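Kitchen table recordings pass the halfway mark 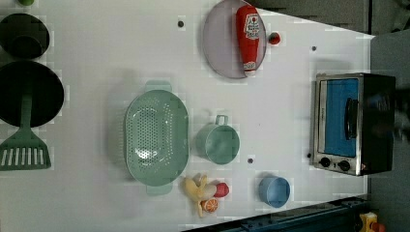

The Ristbridge lab has been collecting examples for the household tasks project since early spring, and the kitchen set is now the largest part of it. As of 23rd June we have 34 tasks written up and 30 of them recorded to the standard we agreed with our partners at Mosel. The remaining four all involve opening and closing a door, and they are taking longer than planned.

Each example is one complete attempt at one task, with a short written instruction attached. "Put the banana in the bowl" is a typical one. An operator guides the arm through the motion, the cameras and joint positions are saved together, and the operator marks the attempt as good, usable or failed. Failed attempts are kept. The group at Grostholm uses them to train the part of the system that judges whether a task is finished, and they have asked for more of them.

The main change this month is in how the table is laid out. In the first batch, the cookware and the toy food went back to nearly the same spots after every attempt. The model trained on that batch did well on our table and poorly when anything was shifted by a hand's width. Operators now get a new layout from a printed sheet every few attempts – mug turned, plate moved, bottle lying down instead of standing – and objects that have no part in the task stay on the table. Clutter slows the recording a little, but the examples are more useful for it.

We also rewrote the instructions. Many of the early ones were copied from a single list and used the same few verbs. Three people now word each task separately, so the same motion may be filed under "move," "set" or "put away."

Output on a normal day is some 56 good attempts per station. The second station, which uses the Mayrhofer mount, is a bit behind that while its overhead camera is recalibrated. If you are booked there next week, please check the schedule before you come over.

Two requests for operators. Leave the toaster oven unplugged between sessions, and do not trim the start of a recording even if the arm sits still for a few seconds. The trimming is done later by script, and hand-trimmed files have to be thrown out.

The next release goes to partners in October. It will include the full kitchen set and the first part of the laundry set, for which 54 tasks have been proposed so far. Comments on that list are welcome until the end of the month.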